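The Recording

Suha Tarawneh had been telling her father to write it down since she was at school. He always said he would. He bought a notebook once, a good one with a sewn spine, and used it for the mileage on the car.

When he turned 70 she stopped asking and bought a recorder. It was a small Plilix, about as long as her thumb, and the man in the shop said it would hold 300 hours.

"Three hundred hours," said her father. "I haven't got three hundred hours."

"You've got one," said Suha. "Start with that."

His name was Fares Mahasneh. She had her mother's name, which was one of the things she wanted explained. There were others. She wanted to know why they had left Azar in August with the fruit still on the trees, why he had gone by way of Lunonville when every other family on the street had gone by the coast, and who the woman was in the photograph he kept behind the one of his parents.

He held the recorder away from himself and looked at the buttons.

"What do I say?"

"Whatever you like. Say where you were born."

"You know where I was born."

"The children don't."

He pressed the red button and sat up straight, as if someone had come in.

"I was born in Azar," he said. "There were 6 of us and one bed." Then he stopped and pressed the button again. "That's wrong. There were two beds. I don't know why I said one."

"Leave it. You can say the rest after."

"They'll think we had one bed."

She went to put the kettle on. From the kitchen she heard him start again, in a louder voice, and this time he kept going. It was mostly about the bread oven, which the family had shared with the house behind, and about a dispute over ashes. She stayed where she was until the tea was far too strong.

He did twenty minutes that day. She copied it on to her laptop at home and made a start on typing it out. It was slower work than she had expected. He left things half said and went back for them later, and some words he used only for his mother, and she had to guess at the spelling.

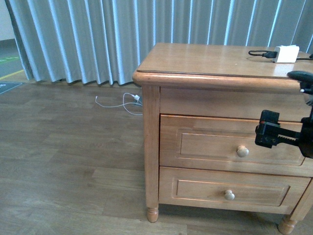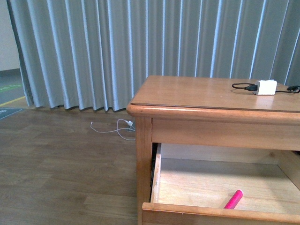
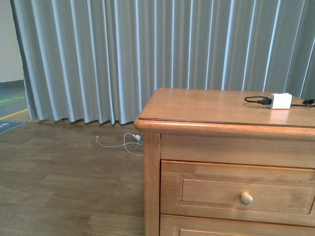

The second week he talked about school. The third week he talked about a goat, and she nearly lost her temper.

"Dad, you've told me about the goat."

"You said whatever I like."

"I did."

"Well, then."

She typed up the goat. It came to nearly five pages. Her son, who was nine and had refused to sit in the room for any of it, read them at the table with his feet on the dog and asked what happened to the rope. She didn't know. He rang his grandfather and asked, and they were on the phone for half an hour. Afterwards he wouldn't tell her what had been said.

It was Theano Stergiou who suggested she ask about work. Theano taught an evening class in family history at the library, and Suha had gone along twice and sat near the door.

"Don't ask him why he left," Theano said. "People have an answer ready for that and it's usually short. Ask him what he did the first morning in the new place. Ask what he had for breakfast."

So she asked him what he'd had for breakfast in Lunonville.

He thought about it for some time. The recorder was running on the arm of the chair.

"An egg," he said. "Vendula cooked it. She only had the one, and she said she'd eaten already."

"Who's Vendula?"

"Vendula Trnka. She let the room." He rubbed his knee. "Karim Chidiac had written to her for me. I was in the army with Karim. He said, don't go by the coast, the coast is full, go to Lunonville and there's a woman there who will give you a room and not ask for the money until you've got it. And she didn't. I owed her for the whole winter. It was 3000 by the end, and I was earning next to nothing."

"Did you pay it back?"

"Of course I paid it back. It took me four years. I used to post it from Plekamley when we first moved here, before you were born. Your mother took it to the post office." He looked at the recorder. "She sent me the photograph when I'd finished. On the back it says paid."

Suha got up and took the frame off the shelf. He didn't stop her. She bent back the little metal tabs, lifted out her grandparents and turned over the picture behind them. The woman in it was older than she had remembered, with her sleeves pushed up, squinting. On the back was the one word, in pencil, and underneath it a date she couldn't make out.

"I thought she was somebody else," said Suha.

"Who?"

"I don't know. Somebody."

He laughed at that until he had to wipe his eyes. It is all there on the recording, with the clock going in the background, and her saying "All right, Dad" several times.

"And Mum's name?" she asked, when he had finished. "Why have I got Mum's name?"

"The man at the office wrote it down wrong. He had her papers on top. We were going to go back and change it, but it was two buses."

"Two buses?"

"You were a very small baby. It was raining."

She put the photograph back where it had been, then changed her mind and put it in front, with her grandparents behind. He watched her do it.

"My mother won't like that," he said.

She swapped them round again. They found a second frame in the cupboard in the hall, with a picture of a boat in it that had come with the frame. He told her to leave the boat in as well, in case they wanted it.

The label on the first file says 16 May 2021. She has kept them all in order since then, the goat included. He still does an hour most weeks, and he has got as far as buying the car.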